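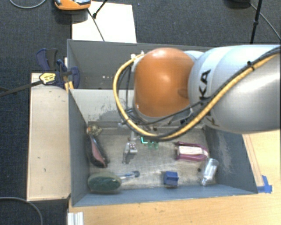

Storing mixed small items in open grey bins – repainting and floor wear
Posted in: Storage and Workrooms
Posted by Liyanage on March 14, 2020

Our organisation keeps mixed small items in open rectangular bins with painted walls. There are 76 of them in the storeroom, and they are used every working day. The paint on the inner walls is grey and has generally held up well, but the floors of the bins are now badly streaked and scuffed, and a few of the walls have dark speckled marks that ordinary wiping does not remove.

I have been asked to prepare a recommendation before the next budget round. The choices put to me are to clean the bins and leave them as they are, to repaint the interiors, or to fit a removable liner in each. The bins measure 675 mm along the longer side. The walls slope inward slightly toward the floor, so a flat sheet cut to the size of the opening will not sit down properly.

I would also welcome advice on small soft items. Wrappers, cloths and the like tend to end up crumpled in a far corner, where they are overlooked when the bin is emptied. We would prefer not to add dividers, as the contents change from week to week.

Members with experience of a similar storeroom are invited to reply. Please state whether your bins are metal or plastic, as the advice I have found so far does not always make this clear. Ours are painted.

Tridico
Member, Storage and Workrooms

We went through the same exercise last October with 57 bins of a comparable size, also painted metal, and I can set out what was done.

Cleaning should come first in any case. Much of what appears to be worn paint is material rubbed off the items themselves – rubber, cardboard dust and printing ink in particular. Use warm water with a small amount of dishwashing liquid and a soft nylon brush, and allow it to stand for a few minutes before wiping. Dark speckling may need a second application. A melamine sponge will lift most of the remainder, although it dulls a gloss finish and should be tried on the outside of one bin before it is used on the rest. Rinse with a clean cloth and dry the corners by hand. Water left along the bottom seam will cause rust wherever the paint is already broken.

Once the bins are clean, run a fingernail across the marks. A mark that cannot be felt is a stain and may be left. Where there is an edge, the coating has been cut, and bare metal should be touched up.

We do not recommend repainting the floors in full. We repainted 2 bins as a trial, and the new surface was scuffed again within the quarter. The walls of the same bins still look presentable. Our policy is now to touch up walls as needed and to treat the floor as a wearing surface.

For liners, measure the floor itself and not the opening. Cut a paper template, press it into the corners and trim it until it lies flat. Our liners are ribbed rubber matting, cut with a utility knife against a steel rule. They are lifted out and shaken at the end of each week. Adhesive was considered and rejected, as grit collects underneath and the liner cannot then be removed for cleaning.

Warkel
New member

Just paint them. A tin of enamel is cheap and it covers everything. Ours were done years ago and nobody has complained.

Veteck
Senior member

I would support the advice on cleaning and on measuring from the floor. I would add a caution regarding enamel over an uncleaned surface. It will adhere poorly wherever there is any residue, and it tends to come away in flakes that then have to be picked out of the contents. Lightly sand, wipe down, prime any bare metal and allow the full curing time printed on the tin before the bin is returned to use.

On the question of soft items, a liner in a light, plain colour is of some assistance. Tan and brown wrappers are difficult to see against a floor that has worn to a greyish beige. We changed to a pale blue mat for this reason and fewer items have been missed.

It is also worth amending the written procedure. Ours now requires each bin to be checked at all four corners before it is signed off as empty – the far corners first, as they are the ones most often passed over. The check takes about a minute and has been added to the sheet kept at the end of each shelf.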